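Progress report to the McAlister fund: Seltbridge shared kitchen and meals program
Reporting period ending August

## 1. Status

The meals program at Seltbridge ran through the whole period. Service now covers 12 households, against a target of 17 by the end of the grant. Referrals come from the clinic at Rillau and from the housing office. Two households left the program in July after moving out of the delivery area, and their places were filled from the waiting list.

Spending is within the approved budget. The food line is slightly over and the transport line is under by a larger amount, as deliveries to Rillau were combined into one evening run. We ask for no transfer between lines at this point.

## 2. Change to reusable dishware

The original application assumed single-use containers. Under the revised plan approved in spring, meals go out in ordinary bowls, which are collected on the next delivery and washed at the kitchen.

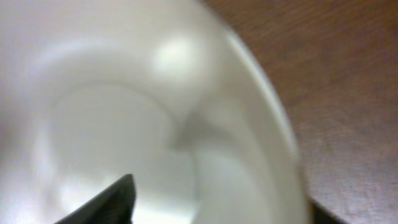

*Fig. 1. White bowl, close view.*

Returns have been good. Losses are below the allowance in the revised plan, and most of the missing pieces went with the two households that moved. The supplier at Grillton has agreed to hold its price for replacements until the end of the grant.

Washing takes longer than estimated. Trudy Hapeta has moved the start of the kitchen shift forward to allow for it, and the extra hours are charged to the staff line, where a vacancy in the first part of the period left room.

## 3. Storage and handling

Dishware was at first kept on open shelving beside the sinks. The inspection in June found this acceptable but recommended storage farther from the wash area. The shelving was taken down and the wall repainted by the landlord at no cost to the program. 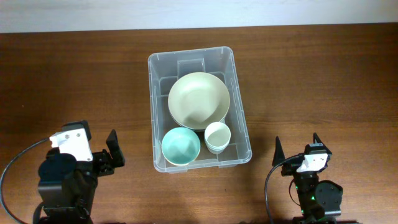

The follow-up visit raised no further points on storage. One item remains open: the seal on the walk-in cooler door, which has to be replaced before the winter inspection. Keith Dunstan has a quote and expects the part within six weeks — the delay is with the manufacturer.

## 4. Next period

- Add households in Rillau once the second evening run is staffed.
- Replace the cooler door seal and send the invoice with the next claim.
- Complete food safety training for the new kitchen assistant.
- Review portion sizes against the dietitian's notes, which arrived too late for this report.

The financial statement and the delivery log are attached separately. Questions on the figures should go to Keith Dunstan, and questions on kitchen operations to Trudy Hapeta.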